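Part-Time Table and Equipment Attendant – Fitness Room, Odemham Site

Employer: Lastari
Posted: 12/7/20
Positions open: 2
Hours: 18 per week, split across early and late shifts
Reports to: Candela Vidal, Site Operations

Summary

Lastari operates the staff and members' fitness room at Odemham. The room holds exercise bikes along one wall and a round wooden table used by members between sets, by trainers for session notes, and by the front desk when the desk itself is full. We are hiring two attendants to keep the table, the bikes and the floor in a condition that meets the site standard at every hour the room is open.

The work is mostly resetting. Members leave cups, cloths, tablets, pens and small personal items on the table. The attendant clears the surface, wipes it, returns shared items to their positions and logs personal items as found property. The reset is repeated every 60 minutes and again at the end of each shift.

Duties

Clear and wipe the round table. Wipe with the grain. Do not use spray on the bare wood.

Fold cloths in quarters with the label side out. Patterned cloths stay on the table as drying cloths; plain cloths go to the laundry bin in the corridor.

Place drinks on coasters. A cup found without a coaster is moved onto one, and the spot beneath it is dried.

Check the wet wipes. The pack is kept on the table within reach of the bikes. Replace it when fewer than ten sheets remain, and write the replacement on the supply sheet.

Store tablets flat, with the stylus beside the device. Tablets are not stacked and are not used to weigh down paper.

Cap markers and pens and return them to the back of the table.

Wipe bike seats, handlebars and consoles after each block of sessions. Check that each bike stands level and that the pedals turn freely. Report faults on the Marner form the same day – do not attempt repairs.

Dust the wall posters and sign panels weekly with a dry cloth only.

Requirements

Able to stand and walk for a full shift.
Able to move a bike a short distance with a second person.
Reads and writes English well enough to complete the supply sheet and fault form. Reading Chinese is useful, as part of the wall signage is in Chinese, but it is not required.
Consistent. The same reset has to be done the same way on the last round as on the first.
Previous cleaning, gym or hotel work is helpful. Training is given to applicants without it.

Working conditions

The room is indoors and heated. Noise is moderate when several bikes are in use. Gloves and cleaning supplies are provided. Closed shoes with a non-slip sole are required and are not provided.

Pay and terms

The weekly rate is $320 for 18 hours, paid every second Friday. The first contract runs through the end of March and may be renewed. Extra shifts are offered to both attendants before anyone outside the team is asked. Meal breaks are unpaid. Paid training takes place during the first two shifts.

Table layout

Shared items are kept toward the back and sides. The near edge stays open for members to write or set down a towel.

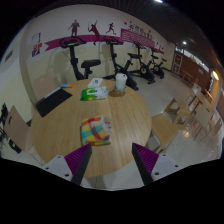

Positions do not need to be exact, but an item should be easy to find without moving another one. Anything that belongs to a member is logged with the time and the name of the attendant, then taken to the front desk. Unclaimed items are held for 60 days. Food is not kept on the table overnight.

Trial reset

Shortlisted applicants are asked to carry out one full reset of the table and one bike check, supervised by Gunther Sauerland. The trial is paid at the normal rate. No preparation is needed. Applicants are assessed on order of work, condition of the surface afterward and accuracy of the written log. Speed is recorded but carries little weight.

How to apply

Send a short letter and a list of previous jobs to Elīna Vanags, Personnel, Lastari, Odemham site, or leave both in an envelope at the front desk. State which shifts you can work – early, late or either. Give the name of one person who has supervised your work. Applications without a shift preference will be returned for completion.

Questions about the duties go to Candela Vidal. Questions about pay go to Montserrat Barrios in the payroll office, mornings only.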